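Who decides what counts as done?
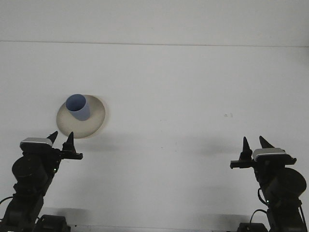 Zdeňka Tóth
Bench lead, Varkine

The draft good practice sheet from Jindico came round in September and I have now read it twice. It runs to 19 pages. Most of it is sensible, and a fair part of it is what any careful lab does already.

My trouble is with section four, on success rates. It lets a team claim a task as "reliable" after 15 clean runs. Take a cup on a plate, with two arms at the table. Does the cup have to be in the middle, or will anywhere on the plate do? The draft says "correctly placed" and leaves it there. Nuala Flanagan and I marked the same 195 runs separately, using that wording, and we did not agree often enough for my liking. Neither of us was being careless.

Kuruc want the bar raised to 1000 runs. I doubt that helps much if the pass mark is still a matter of taste – you just get a bigger pile of arguments.

What I would ask for is dull. Write the end state down before the first run, with a distance in it. Say where both arms must be when the clock stops. Keep the failed runs and report them alongside the good ones.

Comments on the draft go to Janka Beneš by October 3, 2026. I have sent mine, and I am not holding my breath.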